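**Is the Himach build finished?**

No. It moves, and Jericho Navarro would like to call that finished. I'd call it version 5 of something that might work by December.

**Can it take out my rubbish?**

It can't leave the workshop table, so no.
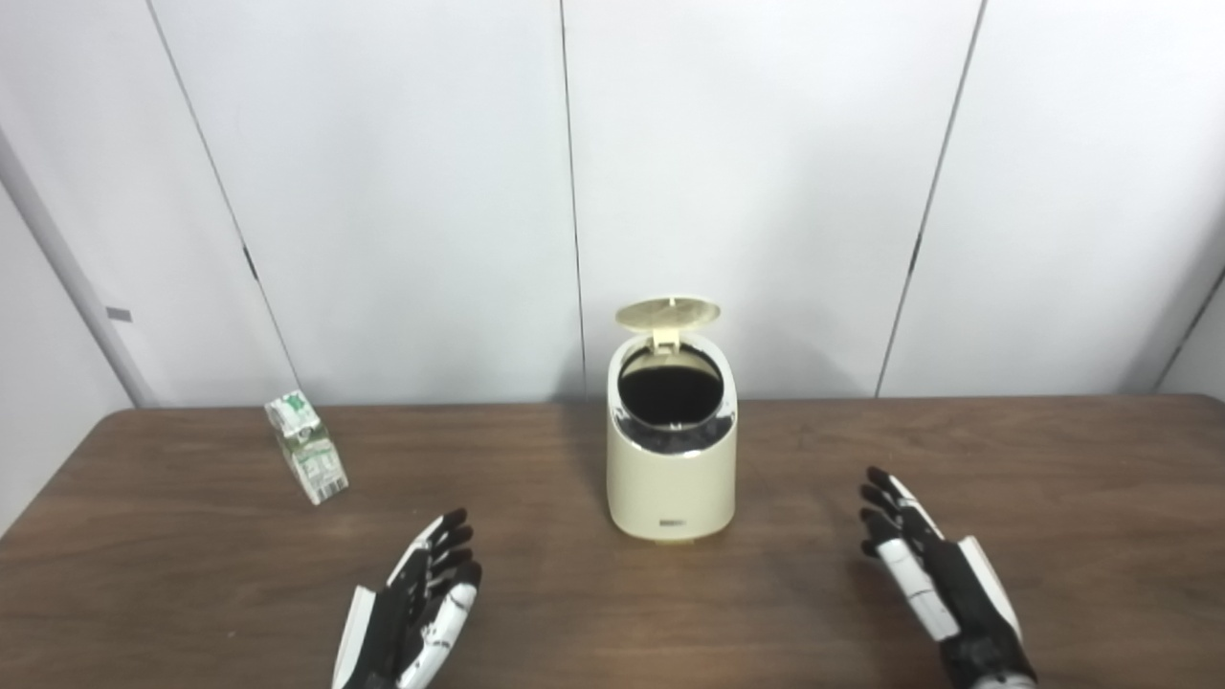
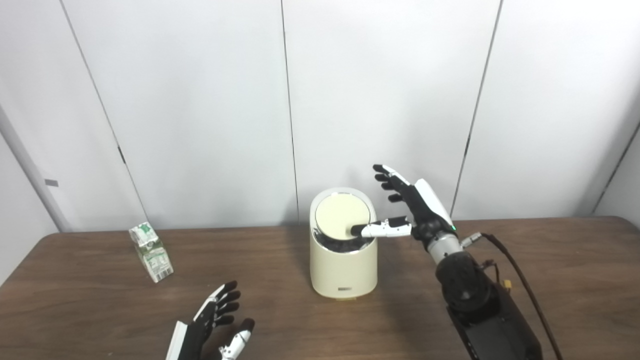
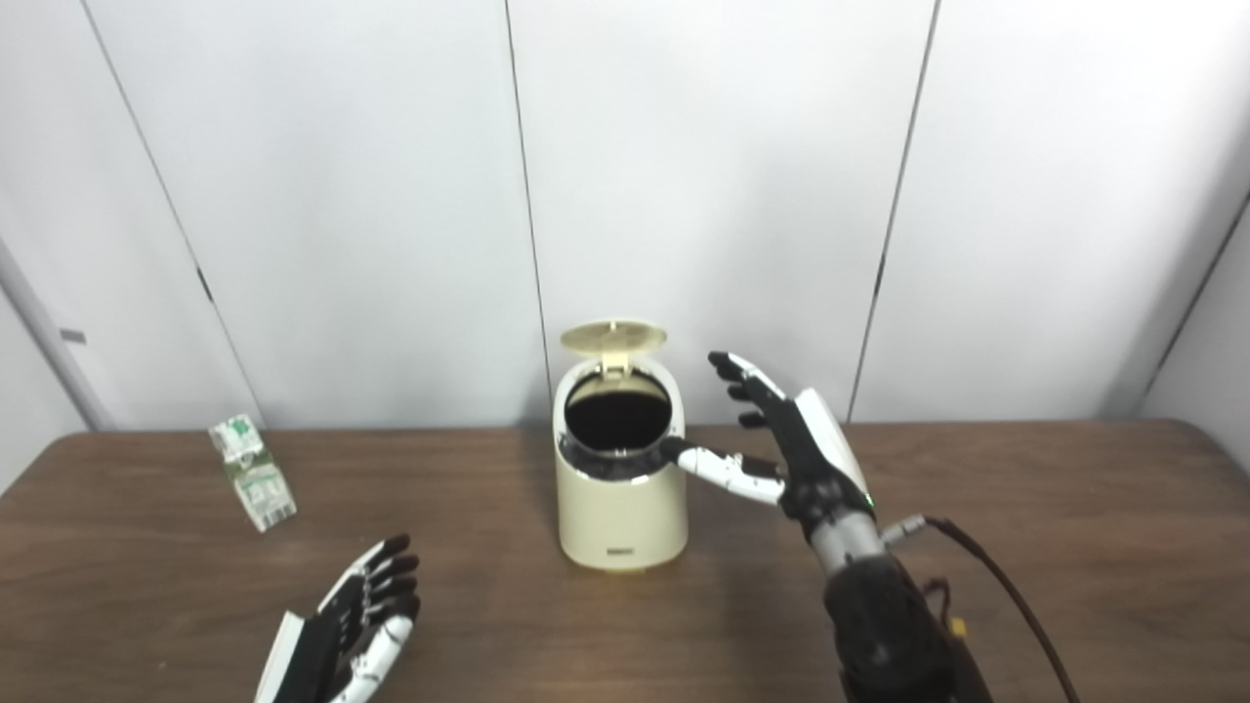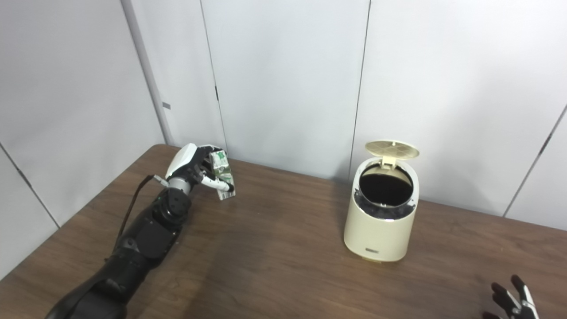
We get asked most often whether a kit like ours is worth building at home, and I remain doubtful. Wiring and calibration ate 100 evenings between us, and the arms still sulk after a software update. Smaranda Roman says the hands justify it. Holding a drink carton up off the table by its upper half is a fair trick, I'll give her that, but I can do it without a power supply.

**How often does it get a carton in the bin?**

Ask for the log, and don't trust any video. Our last log has 22 clean drops, all on one table, with one bin. Move to another room and I'd expect worse.

**Should I buy the Laitinen wrist joints?**

Borrow a pair first. Kerttu Valtonen has strong views on the screws.

**Will you sell me one?**

No. Plans are on the shelf by the door, so bring your own paper.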